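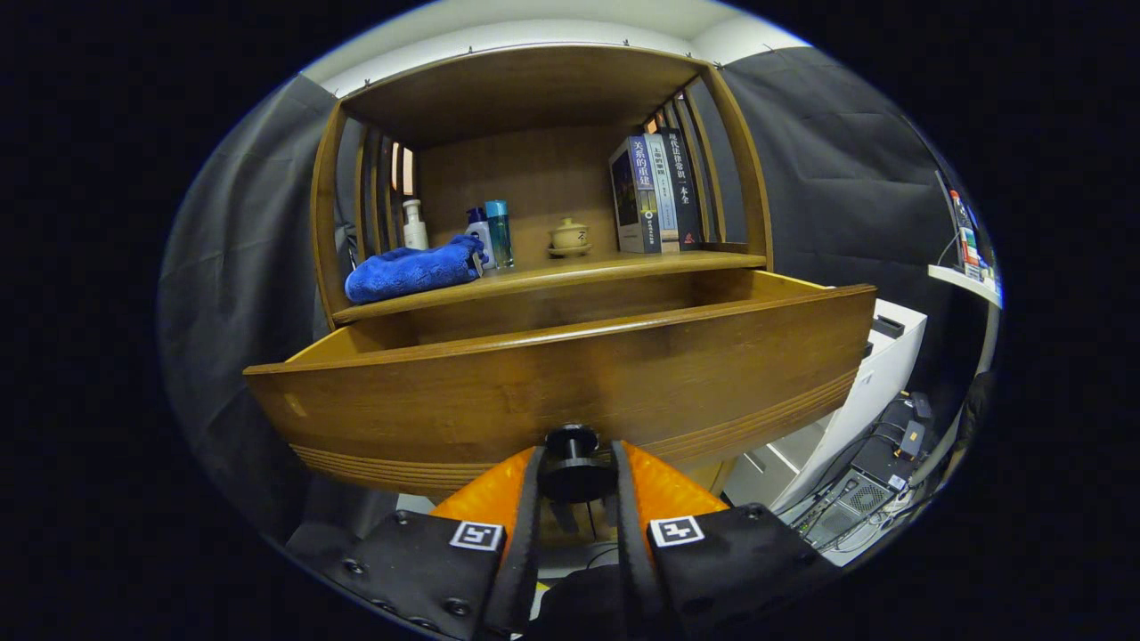 How often should a wooden drawer be waxed?
Once a year is enough for a drawer in daily use, and every other year for one that is opened now and then.

Brigitta Danzer, 26 March 2022

A wooden drawer that runs wood on wood depends on a thin dry film between the drawer side and the runner. When the film wears off, the drawer starts to drag, then to rack, and the lower edges of the sides wear down. The steps below restore the film.

You will need
Paraffin or a hard paste wax (I use Pirnel, uncolored)
Sandpaper, 320 grit
A lint-free cloth
A soft pencil
A vacuum with a brush nozzle

1. Empty the drawer and pull it out completely. If there is a stop at the back, reach in and turn it down first.

2. Vacuum the runners and the inside of the case. Grit left on a runner gets pressed into the new wax.

3. Look for shiny patches on the runners and on the bottom edges of the drawer sides. These are the contact points. Mark them with the pencil. 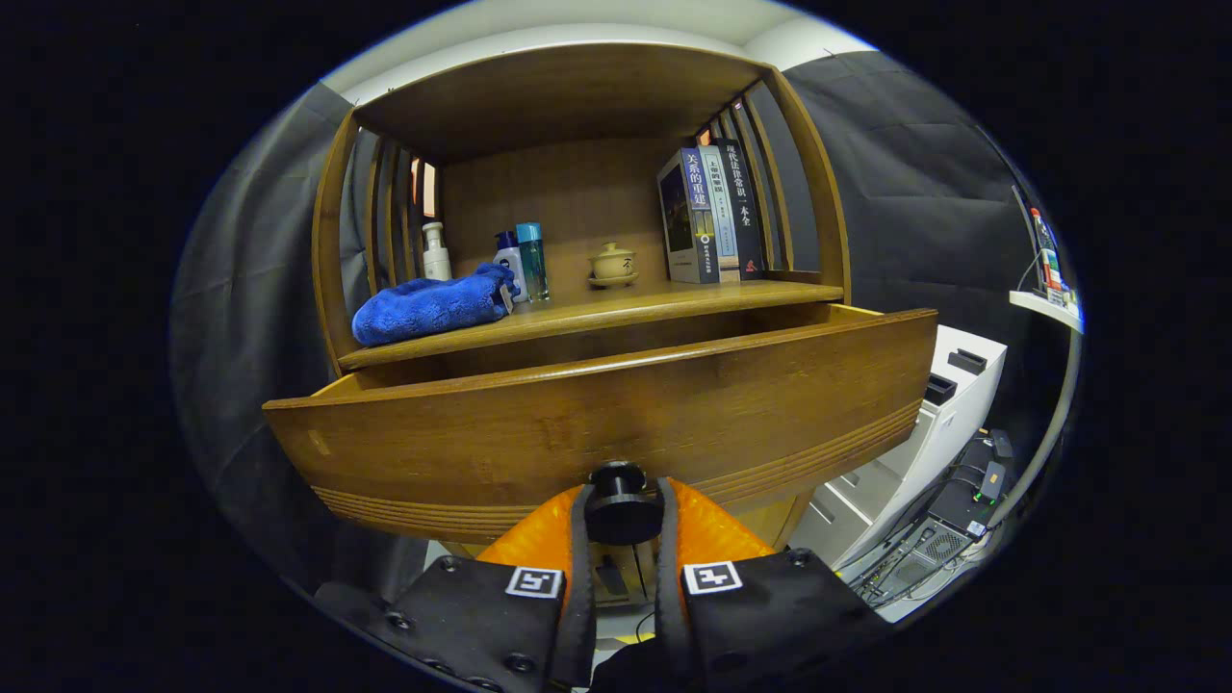

Photo: Kieran Hegarty

4. Sand the marked patches lightly, with the grain. Two passes are normally enough. Do not sand the whole runner — removing wood lowers the drawer and opens a gap above the front.

5. Wipe off the dust. Rub the wax on firmly along the full length of both runners and both bottom edges. Paste wax should stand for 13 minutes before it is buffed; paraffin needs no buffing.

6. Refit the drawer and work it in and out several times. Wipe away any crumbs of wax.

If it still sticks
In humid weather the sides may have swollen. Wait for a dry spell before planing anything. A drawer that binds at one corner only is usually out of square: measure both diagonals, and if they differ by more than 2 mm, reglue the loose joint before waxing again.

Do not use oil or cooking fat. Both soak into bare wood and collect dust. Silicone spray works for a while but makes later gluing and finishing difficult.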